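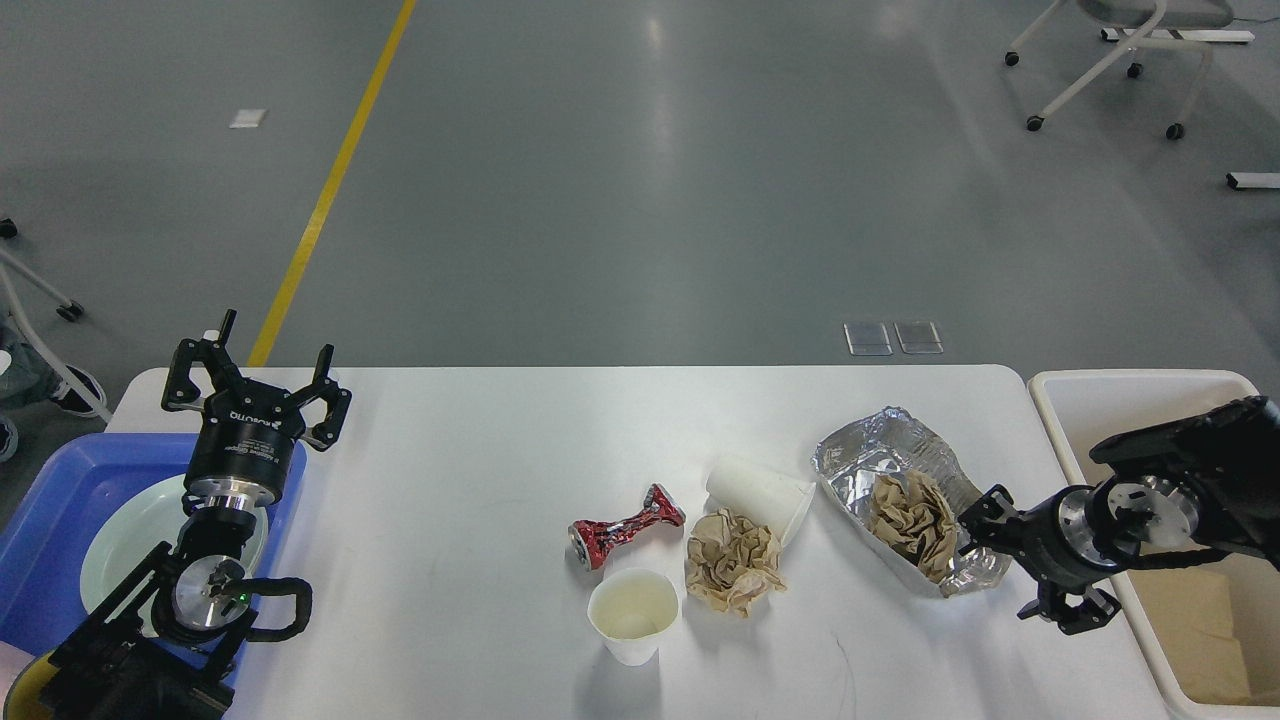 4.2 Choosing what to pick up first

Figure 3 gives a fair idea of what our planner has to deal with on the table-clearing task. A crushed can is easy enough on its own, and so is a paper cup, but a clear plastic bottle lying up against a sheet of crumpled foil is a different matter, and it took us a good while to settle on how the software should think about such things.

Our first version, which we called Teston, simply ranked every item by how sure the detector was about it and sent the nearer arm to the top of the list. We were fond of it, and it worked nicely as long as the items were well spread out. With clutter it kept going for the foil early, and any napkin resting in the foil then went along for the ride (or didn't!), which left the planner with an out-of-date picture of the table.

The present version, Clunstead, builds a small graph of which items touch or carry which others, and it prefers items with nothing resting on them. In a layout like the one in Figure 3, the napkin held by the foil has to be dealt with before the foil itself. Each of the 2 arms keeps its own queue, and a shared lock covers the middle of the table so that they never plan into the same space at once. The graph is rebuilt after every grasp, and we allow the planner 600 milliseconds to do so before it falls back on the previous one.

We tuned the touch threshold on 1856 recorded grasps from the Plultumside set and kept a further 568 aside for the tests in Section 5. Clear plastic remains the hardest case for us, as the depth readings through it are patchy, and for now we fill the gaps from the color view alone.

Figure 3. Mixed waste on the table, with one gripper near the plastic bottle at right.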